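The Slow Part Is the Software

At Prikier, a small software company on the second floor of a former button factory, the argument that took up most of last September was over a timestamp.

The company writes control and planning software for two-armed benchtop robots. Its customers are labs and light assembly shops that buy the arms from someone else and then need them to do something useful. Prikier does not make hardware. It has nine employees, and all but one of them write code for a living.

The timestamp in question was attached to camera images. Every image that came into the system was marked with the moment the computer received it. The arm positions were marked with the moment the motors reported them. The two clocks agreed well enough that the logs looked fine. But the image had been captured earlier than it was received, and when an arm was moving, the difference was enough to put a gripper in the wrong place.

"We had spent weeks tuning the grasp planner," says Lesia Derkach, who leads the motion group. "The planner was being given old news. It planned very well for where things used to be."

The fix was 19 lines long. Finding it took most of the month.

Stories like this are common in the field, and they explain why robot arms that look finished often are not. The price of small arms has come down far enough that a modest lab can put two of them on a table. The software that has to run them is still written, tested and argued over by people, and it goes slowly.

Four programs and a referee

Prikier's main product is called Kuter. It is built as four separate programs that talk to each other, plus a fifth that keeps order.

The first program handles perception. It takes camera images and produces a list of what is on the table, where each item is, and how sure it is of both. The second is the task planner, which decides what should happen next and which arm should do it. The third is the motion planner, which works out a path for each joint. The fourth is the controller, which sends commands to the motors and checks what comes back.

The fifth program is the referee. It does no planning of its own. It watches the messages going between the others and stops both arms if something looks wrong, such as a command that arrives late or two paths that come too close.

Derkach wrote the first version of the referee over a winter, after an arm closed its gripper on the other arm's wrist. No damage was done, but the incident bothered her. Both programs involved had behaved exactly as they were written to. Each had been told the other arm would be somewhere else.

Early versions of Kuter ran everything in a single program. That was simpler to start with and harder to live with. A slow step in perception would hold up the controller, and the arms would move in small jerks. Splitting the work up meant the controller could keep a steady pace whatever the cameras were doing. It also meant the engineers could restart one piece without parking the arms.

The drawback is that there are now many more messages, and each one can be late, lost or out of order. Much of the daily work at Prikier consists of reading logs to find out which.

Sharing a table

With one arm, motion planning is a well-studied problem. The planner knows where the arm is, where it needs to go and what it must not hit. Standard methods find a path in a fraction of a second, and a second pass smooths it out.

A second arm changes the problem. It is an obstacle that moves, and it is being steered by the same software, so it can also be asked to get out of the way. The planner can treat both arms as one large machine and solve for every joint together, which gives good paths but takes longer. Or it can plan one arm first and make the other work around it, which is fast and sometimes leaves the second arm with no way through.

Kuter does the second and falls back to the first. The lead arm is chosen for each task, usually by which one is closer to the item. If the other arm cannot find a path in the time allowed, the planner tries again with the roles switched. Only if that fails does it solve for both together.

Derkach would like to use the combined method all the time. The computers customers have on hand are not fast enough, and she does not want to ask them to buy bigger ones. "People will wait half a second," she says. "They will not wait four. They start to think it has crashed, and then they reach in."

Reaching in is a worry the team comes back to often. The referee can hold both arms still, but only once it knows there is a reason to. Customers are told to press the stop button before putting a hand over the table. Prikier's own staff are told the same thing, and a note by the door repeats it.

What the camera has to sort out

Perception is the part of the system that has changed the most. Three years ago it ran on a set of models trained for particular objects. A customer who wanted the robot to handle a new part had to send in pictures of it and wait. Now the software tries first to separate one thing from the next without knowing what either one is. Naming them comes later, if it comes at all.

For many jobs the name is not needed. To pick something up, the planner wants an outline, a height and a guess at which two sides the fingers should close on. A long thin item should be taken across its narrow side. A block can be taken either way, but not if a neighbor is pressed up against it.

Neighbors are where the trouble is. A single item in the open is easy. Several small ones lying side by side at the same angle may be read as one wide object, and the gripper will be sent to take hold of all of them. Different colors help. Similar colors and shared shadows make it worse.

Trays add their own problems. The walls and dividers show up as edges, and edges are what the software uses to find objects. They also limit how a gripper can come in. A finger that would fit beside a block on a flat table may land on a divider when the same block is in a compartment. So the tray has to be found first, and its angle worked out, before any plan for its contents makes sense.

The team tests this with mixed sets of small items and sets the tray down at a different angle each time. In one layout, a round tin shares the upper-left compartment of a blue tray with a blue-and-white cylinder on its side, three small pieces lie close together farther down, and a yellow block and a beige one take up space nearby. The tray is on the right side of the table, which matters to the task planner. The right arm has the short reach and would normally lead. 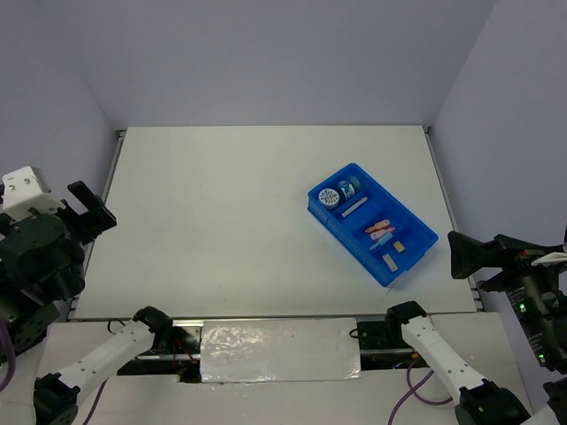

Testing without the robot

Engineers at Prikier spend less time at the table than a visitor might expect. Most changes are tried first in a tool called Collado, which started as a way to replay logs and has grown into something closer to a test bench.

Collado takes a recorded run and feeds it back through the software as if it were happening again. The camera images arrive with the same gaps between them. The motor reports come in at the same pace. An engineer can swap in a new version of the perception program and see what it would have reported, or change one setting in the motion planner and compare the paths.

The library of recorded runs now stands at 916. Each one was kept for a reason, and most of those reasons are failures. One run shows a grasp that slipped. Another has a path that was safe but took the arm on a long trip behind the tray. Every new version of Kuter has to get through the whole library before it goes to a customer, and that takes most of a night on the office machines.

Replay has a limit that everyone on the team will bring up without being asked. It can show that a new version would have made a different choice, but from that point on the recording is no use. The arm in the log went left. If the new software wants to go right, there are no images of what came next. For that, the engineers need a simulator or the real table.

The simulator is good at motion and poor at contact. It can say with confidence whether two links will touch. It is much less reliable on what happens when a finger meets a smooth round tin near its edge. Derkach's rule is that anything to do with paths can be settled in simulation and anything to do with gripping has to be tried for real.

Real trials are booked in blocks of 8 attempts, with the items moved between each. The number was picked because it fits in the time before a meeting. A change that does well gets another block with a different layout. A change that does poorly goes back, and the failed runs are added to the library.

Calibration, again

The least popular job in the office is calibration, the process of working out exactly where the cameras and the arms are in relation to one another. The arms are moved through a set of known poses while the camera watches, and the software solves for the position of everything.

Done properly, it holds for a good while. But a camera mount can be nudged with an elbow, and a small shift at the mount becomes a larger one at the table. The symptoms are easy to mistake for something else. Grasps start to miss on one side. Someone adjusts the planner to make up for it, and now there are two errors.

To catch this earlier, the team wrote a small checker named Arkier. It runs while the robot is doing other work. Whenever a gripper passes through the camera's view, Arkier compares where it appears with where the motors say it should be. If the gap grows past a set limit, a warning comes up on the operator's screen. If it keeps growing, the referee is told and the arms stop.

The first release of Arkier gave too many warnings, and customers turned it off. The second waited for several bad readings in a row before saying anything. That version has stayed on at nearly every site.

One customer, a shop that sorts small parts for repair kits, wrote in after a month to say the warning kept coming up in the late afternoon. The team went through the logs and found nothing wrong with the arithmetic. The sun was coming through a window at that hour and washing out part of the camera's view, and the gripper's outline was being read too narrow. The shop put up a blind. Prikier added a brightness check, and Arkier now ignores readings taken from overexposed parts of the image.

Next on the list

The motion group is working on handovers, in which one arm passes an item to the other in midair. Customers ask for it often. A part picked up on one side frequently needs to be set down on the other, and at present Kuter handles this by placing it in the middle of the table, backing away and picking it up again. It works, but it is slow, and every extra grasp is a chance to drop something.

In a direct handover, both grippers hold the item for a moment, and any small error in calibration turns into force on the part. The controller has to notice that force and give way in the right arm at the right time. The motors on low-cost arms report their load only in a rough way, and the readings differ from one motor to the next.

Derkach has a version that passes a foam block back and forth reliably. A rigid block is harder. In the last set of trials she had the giving arm let go a little earlier, and the block turned in the receiving fingers on two of the attempts. She has saved both runs to the library and plans to start with the load readings from the wrist.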